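**Hidmont shared workshop shows its home-built memory-swapping arm, and asks people not to expect too much**

*For release: July. Free to use in full or in part.*

Members of the Hidmont shared workshop will open their doors on Saturday to show a robot arm built to take memory modules out of old desktop computers and put others in. Entry is free. Visitors hoping to see the end of the human repair technician will be disappointed, and the builders would like that understood before anyone makes the trip.

The arm, which the group calls Rorno, was put together over the winter on evenings and weekends. Its joints came from a second-hand kit and the two-fingered gripper was adapted by Lucyna Kurek, who also wrote most of the control software. A small camera sits at the wrist. The rest is brackets, cable ties and a good deal of filing.

"I voted against it," said Kathleen Cronin, who keeps the workshop's log of repairs and wrote up the tests. "We have people here who can change a stick of memory while talking about their holidays. I wanted to know what problem we were solving. I still ask, most weeks."

The workshop takes in unwanted office desktops, checks them and passes them on to local households. Fitting memory is one of the duller parts of the job. It is also harder for a machine than it looks. The latches have to be opened, the module has to come up straight, and the next one has to go in the right way round with enough force to seat it and too little to bend the board. Older cases add power leads, drive brackets and loose cables, none of which stay in the same place from one computer to the next.

In the most recent round of tests the arm made 198 attempts at a full swap, on computers set up by members beforehand. It finished 93 of them without help. The remainder were stopped by hand, timed out or ended with a module sitting crooked in its slot. The group has chosen to publish the figure because, in Ms Cronin's words, "everyone else's video only shows the good go."

Two boards were damaged during the work. Both were already marked for scrap.

Ms Kurek takes a kinder view of the results, though not by much. "It's less than half, and I'm not going to dress that up," she said. "When it goes wrong it usually goes wrong in the last few millimetres. The camera is close to the job, but the fingers get in the way of the very thing you want to see. I've moved it twice and I'll probably move it again."

The group has turned down a suggestion that the arm be described as "intelligent" in its publicity. It follows a set of steps, compares what the camera sees with what it expects, and gives up when the two disagree. A member stands next to the stop button whenever it is switched on, and that will be the case on Saturday as well.

No claim is made about time or money saved. By the workshop's own log, a practised member remains faster at every stage, including the ones the arm does well. The members will decide after the open day whether to carry on with memory or try something easier, such as sorting screws. Ms Cronin has said how she intends to vote.

The arm will be shown from 10 am, with a break at midday. Visitors may bring a dead desktop for the scrap pile, but are asked to remove hard drives at home first. Children are welcome behind the barrier. Drawings and code will be handed out to anyone who wants them, along with the full test log, failures included.

**Press contact:** Kathleen Cronin, Hidmont shared workshop. Interviews can be arranged on the day. Please ask before filming members.

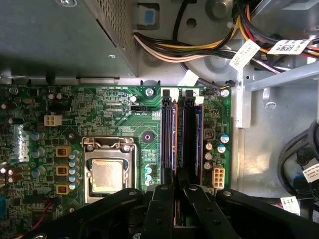
*Rorno's gripper over the memory slots of a desktop computer.*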